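8/29/18

I meant to write last night and fell asleep with the light on, so this is a day behind. Today was for sorting out the small stuff, all the tape and clips and little odds and ends that have been drifting from drawer to drawer since January. I put the kettle on first, of course, and then dawdled over the mail. 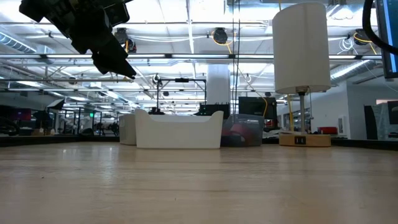
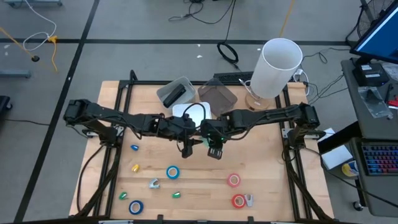
Sorting day at the big table. Lamp and white bins in the first one, red and blue tape in the second.

I do love a roll of colored tape, and I can't ever seem to finish one before buying the next. The plan is red and blue together in one bin, clips in another, and whatever is left goes in an old Bindska tin I've been saving for almost 9 years - it still smells faintly of ginger cookies, which makes me happy every time I lift the lid. I'd like some proper labels too, so I added those to the list for Thygesen, along with lightbulbs and stamps. Soup for supper, and two slices of the good bread.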